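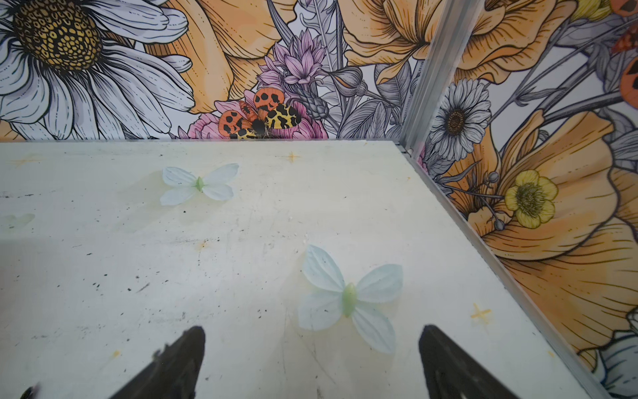 The Haritz Gallery will open its summer exhibition of handmade silver jewelry in June, with 248 pieces by 23 working silversmiths. The show is called "Small Wings" and covers brooches, pendants, earrings and belt pieces that take their shapes from insects and birds. Most of the work was made in the past year and has not been shown before. The artists were given the theme but no rules on style or color, and the results range from plain stamped silver to pieces set with pale stones and enamel. The two butterflies pictured, with their thin, see-through blue-white wings and soft green bodies, are artificial and are not part of the exhibition, but several of the enamel brooches use similar colors.

The exhibition was organized by Athina Papadakis, who has run the gallery's jewelry program since it began. She selected the work from pieces sent in by artists in response to an open call last fall.

"We asked for things people could wear," Papadakis said. "Some of the belt pieces are heavy, and one of the collars takes a while to put on, but everything in the cases was made for a person and not for a shelf. I wanted visitors to see how the backs and clasps are done too, so a number of the pieces are mounted on stands with a mirror behind them."

The largest group of work comes from Arnel Sison, a silversmith who teaches at the Torres Workshop. Sison is showing a set of cast moth pendants and a belt with stamped buckles. He works mainly in sheet silver and makes most of his own stamps from tool steel.

"A stamp takes me a day or two, and then I might use it for years," Sison said. "The wing stamp on the belt is one I made when I was still learning. It's a little crooked and I kept it that way." 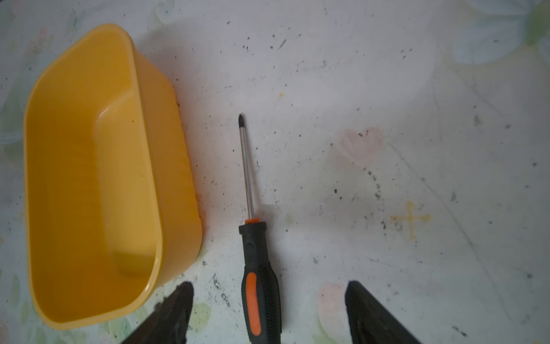
Yellow plastic tub on a floral-print table covering.

Sison will give bench demonstrations every Tuesday while the exhibition is open, starting at 2 p.m. He will show sawing, stamping, soldering and polishing, and will take questions from visitors as he works. Seating is limited and is first come, first served. Children are welcome but must stay behind the bench rail with an adult while the torch is in use.

A separate room holds work by students from the Torres Workshop. These pieces are not for sale. They include first rings, practice plates and several bracelets made in the evening class, with a short note from each student on how the piece was made.

All other work in the exhibition is for sale unless marked. Pieces that are sold will stay on display until closing day, when buyers may collect them from the front desk. The gallery will ship within the United States for an added charge.
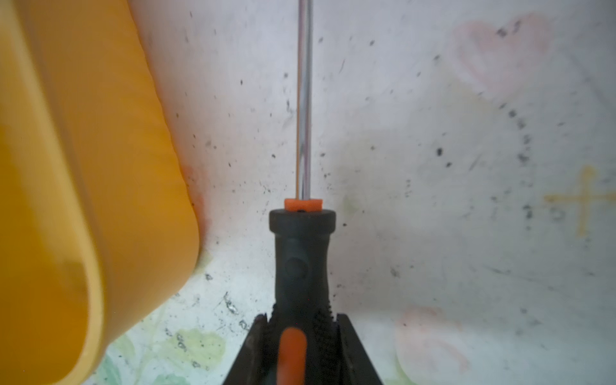

Visitor Information

Admission is free. The gallery entrance and both exhibition rooms are on the ground floor. Photography without flash is allowed in the main room. Groups of more than ten should call ahead.

A printed catalog with notes on each artist, published by Nisimero Press, will be sold at the front desk.

About the Haritz Gallery

The Haritz Gallery shows and sells contemporary metalwork, ceramics and weaving. Its exhibitions drew 3,492 visitors last year. Press questions and requests for pictures of the work should be sent to Athina Papadakis at the gallery office.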